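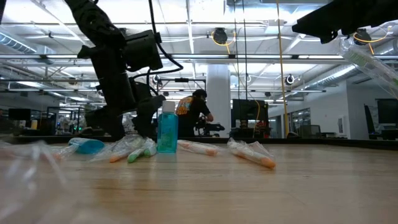

Teal-blue bottle, white cap, and the wrapped pieces that go around it.

Home Travel Packing Interviews Newsletter Search

Gobnait Ní Mhurchú wants me to stop calling it garbage. I had used the word twice before we sat down, once in an email and once on the stairs, and she had noticed both times.

"It's a wrapper," she says. "It becomes garbage when you're done with it. Before that it has a job."

Her company, Neleck, puts together small toiletry kits for guesthouses and mid-price hotels, the kind you get at the front desk when you've left your own bag on the train. Neleck has been at it for six years and now supplies 139 places to stay. I had come to ask why nearly everything in a kit has to arrive in its own plastic bag, and whether people who travel need the kits in the first place.

She starts with the toothbrush. Would I put one in my mouth if it had been lying bare in a drawer at a front desk? No, I say, but I wouldn't take one from a drawer at all, I'd go to a drugstore. "At eleven at night, in Adudby?" I have never been to Adudby. She tells me the drugstore there closes at six and that I would be glad of the drawer.

That's fair enough for a toothbrush. I'm less sure about the rest. A bottle with a screw cap is already closed, and she agrees, and says the bottles go in without a bag for exactly that reason. Then why does a comb need one? She takes a while over this.

"Because hotels ask for it," she says. "We offered combs in a paper band. People at the desk told us guests thought they'd been used."

Did guests say that, or did the people at the desk think they would? "The desk said it." So no guest was asked? "I wasn't there when they were or weren't asked," she says, a bit shortly, and gets up to see about coffee.

I put the same question to Nicanor Soler, who manages the Benítez, a guesthouse that buys from her and that she suggested I call. He was more relaxed about it. He keeps the kits in a cabinet behind the desk and hands them over only when somebody asks. Last year that came to 236 kits, and he thinks a good part of those went to people who had a toothbrush upstairs.

"They see one go across the counter and they want one too," he says. "It's free. I would do it."

Has anyone complained about an unwrapped comb? He has never had an unwrapped comb to complain about. Has anyone complained about the wrapping? "Oh yes. Mostly that they can't get it open with wet hands." He finds the bags in the shower, he says, and behind the toilet, and one time inside a kettle.

Back with Ní Mhurchú, I bring up the kettle. She laughs, the first time all afternoon, and then makes the case she probably should have opened with. A loose kit is a mess to pack. Bristles pick up lint, caps scratch, and if one bottle leaks in the carton then everything around it is sticky and has to be thrown out. With each piece bagged, you wipe it down and carry on. "So you get less waste," she says.

I ask how much less. She doesn't have a figure. I ask how often a bottle leaks, and she doesn't have that either, though she says it was worse with the old caps. I believe her about the old caps. But if the new caps are better, the bags have less to do, and it seems to me somebody at Neleck ought to have sat down and worked that out by now.

She is trying something else in March, with a supplier called Irkelard - a folded paper sleeve that holds the toothbrush and the paste together. It costs more. It also tears in a damp bathroom, and she is already hearing about it from the hotels that have seen the sample.

"You'll write that it doesn't work," she says. I tell her I'd need to try one. She doesn't have any left to give me, so she gives me an ordinary kit instead, and I take it - I had forgotten my toothpaste. The bag on the brush has a notch at one end where it is supposed to tear. I used scissors.

Comments (4)

dolores_k
I work a front desk and we would NOT get complaints about paper combs. We get complaints about the pillows.

Tam
Why is the answer never just a bottle on the wall and ask for a toothbrush if you need one?

packedlight
Sorry but I'm with the company on the toothbrush. Wrap it. The rest I can live without.

dolores_k
@Tam we have the bottle on the wall. People unscrew it and take it home.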